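Tradska letter exchange -- support
Ticket: letters arriving half translated, one pair getting each others replies twice
Opened July 2021
Reported by: Samran Phuthong (Bruncombe group)
Status: resolved, one bit left open, see end
Priority: started as low, went up to high after second message

Original message from Samran

Hello, I write with a partner in the Follwood group. We have been writing since October and it always worked fine. My last long letter went over with only the first part in English. The rest was still Thai, which she can't read. She was very nice and answered the first half, but the second half was where I talked about my mother's visit and what my mother said about English tea, and I would like her to have it please. Also I got her reply two times. Also my name has gone the wrong way round at the top. Thank you.

First look

Logged in as admin, opened the letter. Full Thai text is there, nothing lost. English side stops mid sentence, at "my mother put the milk". No error shown to Samran at all, it just says Sent with the green tick. Bad.

Checked what browser, he's on his phone, normal one, up to date. Asked him to log out and in again. No change. Didn't expect one tbh.

Asked how long the letter was. He pasted it into a word counter for me and it's over the 3750 character limit. OK so that's something. But the limit is meant to stop you typing, with the red number going down in the corner. He says no red number. Tried it myself on a laptop, red number is there. Tried on my phone, not there. So the counter doesn't show on mobile and nothing stops you going over. Box just lets you carry on.

Second look

Theory was: Chow (the translation add-on) cuts off at the limit and hands back whatever it's got. Tested with a long English letter, pasted in the same recipe for lamb hotpot until well over.

First go: came back cut. Second go: came back cut, different place. Third go: came back whole. Whole! Well over the limit and all there. So it isn't a clean cut at the limit, something else going on.

Looked in the log. Long letters get split into chunks and sent to Chow one at a time. Chunk one gets a 200, fine. Chunk two gets a 504, timed out. Tradska then saves what it's got and marks the letter as Sent. Short letters are one chunk so nobody with short letters ever sees it. People in the Follwood group write short letters. Bruncombe lot write essays, bless them.

Samran's second message

Sorry to write again. My friend in the group has the same trouble and hers is worse. She wrote about her divorce and only the sad half went over. The part where she is happy now did not go. Her partner has sent a card.

Moved priority to high.

Third look, double replies

Hsiu-ying Shek (Follwood, she's Samran's partner) sent me screenshots. Very clear, thank you Hsiu-ying. She pressed Send, page hung, pressed Send again. Both went. Same cause I reckon, the page is waiting on Chow, looks frozen, people press it again. Checked her sent folder: two copies, same minute. One has the translation and one doesn't.

Asked her if she'd mind me deleting the spare. She said delete the one without the joke. Both have the joke. Deleted the untranslated one.

Names

Separate problem but keeping it here as Samran raised it. Sign up form has First name / Last name. Template prints Last, First on the envelope bit at the top. Then Hsiu-ying's came out as "Dear Shek" on his side and his came out as "Dear Phuthong" on hers. She'd been calling him Phuthong for months and he was too polite to say. He says in Thailand you'd use the first name, even quite formally, so being called Phuthong felt like a letter from the bank. She says her family would write Shek first and Hsiu-ying after, and she doesn't mind either way but would like to be asked.

So swapped the form. Now it's one box for full name as you write it, and a second box, "What should your partner call you?" Template uses the second box for Dear and the first for the envelope. Existing members have the second box blank so it falls back to full name until they fill it in. Bit stiff but not wrong.

Sent a note round both groups asking poeple to fill it in. Replies coming in all afternoon. Quite a few nicknames. One person put "Grandad" -- checked with him, he meant it, left it.

What was changed

Counter now shows on mobile. Tested on two phones, and on the old tablet at the Bruncombe library where some of them type. Tablet is slow but it shows.

Box now stops at 3750. Had a grumble about that already. You can do a second letter straight after, there's a Continue button, it joins them up on the other side.

If any chunk times out the letter is now held, not sent. Writer sees "Your letter is safe, we're still translating it". It tries again by itself. If it still fails it lands in my inbox.

Send button goes grey once pressed.

Wait time for Chow put up. Was far too short.

Re-running old letters

Searched for everything marked Sent with an English or Thai or Chinese side shorter than it should be. 75 letters. More than I wanted. Oldest one is from October so it's been doing this from the start and people just put up with it, or thought thier partner wasn't interested in the second half. Not a nice thought, that.

Re-ran them in small batches overnight. All came back whole. Didn't want them popping up as new with no explanation so each one has a line at the top: "Part of this letter was missing when it was first sent. Sorry. It's all here now." Asked the writers first if they still wanted it sent, since some of it is old news. Two said no and I've left those alone.

The divorce letter went over complete. Partner wrote back same day apparently.

Samran's mother and the milk has gone over too. For the record the sentence ends "in the pot, and then she looked at me as if I had done it".

Checks after

Samran: sent long letter, counter visible, stopped at limit, pressed Continue, second part joined on. Arrived once. Dear Hsiu-ying at the top. Good.

Hsiu-ying: sent reply with Send pressed as many times as she could manage (her words). Arrived once. Dear Samran. Good.

Me: hotpot recipe, both directions. Arrived whole. The Thai for "hotpot" is not what I meant and someone in the test inbox asked what sort of soup it was. Not a fault.

Asked Samran if OK to close. He said yes and thank you, and could the limit be a bit longer. Passed that on.

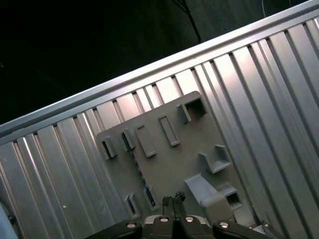
Still open, word choices. Chow isn't good with household and building words and both groups write a lot about houses, what their parents' place was like, what they noticed when they moved here. Hsiu-ying's letter about her aunt's kitchen roof had "wave iron" all the way through, and Samran thought it was something for ironing. She meant corrugated metal, the silver sort, ridges and grooves with a flat rail along the top edge. Added that to the glossary for both groups plus gutter, shutter and lean-to. If you hit a word that's come out daft, use the Odd word? link under the letter and don't open a new ticket, they all come to me anyway. Closing the rest, leaving this bit open till the glosary's been through another round of letters.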